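Tue 26 April
By Seija Keskinen

Whitfield is looking for people to check a result we don't fully trust, including those of us who worked on it.

The claim comes from our own draft report. A two-armed robot learned to sort and place toy blocks from recorded demonstrations, and the draft says it did as well with 477 recordings as it did with 3,000. If that's true, a lot of groups are wasting a lot of time. I have my doubts. The same person made most of the recordings and also scored the trials, and "placed" was never properly defined. A block that ends up leaning on its neighbor got a pass on some days and a fail on others. 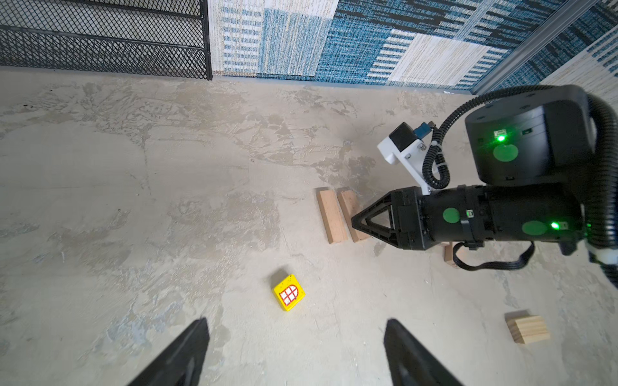 So we want 16 people who had no part in the work. You would come to the Tiver site for two sessions in July. In the first, you set out the blocks however you like before each trial — we'd prefer that you be difficult. In the second, you score video clips without being told which version of the system made them. Wilmer Cabrera runs the sessions and has been told to keep his opinions to himself.

You don't need any background in robotics. We do need you to be stubborn about rules. If the scoring sheet says a block must be flat on the floor, and it isn't flat, mark it down even if it looks close enough. Good eyesight, with or without glasses, is a must for the clips.
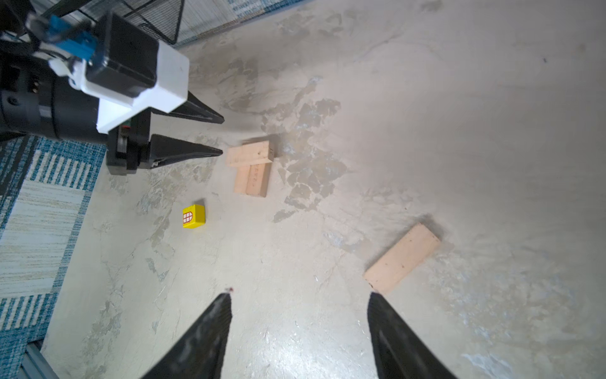

Pine blocks, a yellow block with a printed window, and both arms.

Pay is $80 per session, whether or not you finish. You won't be paid more for a result we like. Scores will be published with the final report, without your name, even if they sink the claim. I think they might — Wilmer thinks they won't, and we'd both like to know.

You can't take part if you have worked on the Celter arm software or if you live with someone who has.

To apply, write a few lines to Seija Keskinen at the Whitfield front desk and tell us about a time you didn't believe a number you were given. No résumé, please. Travel within Tiver is covered, and parking is free behind the building.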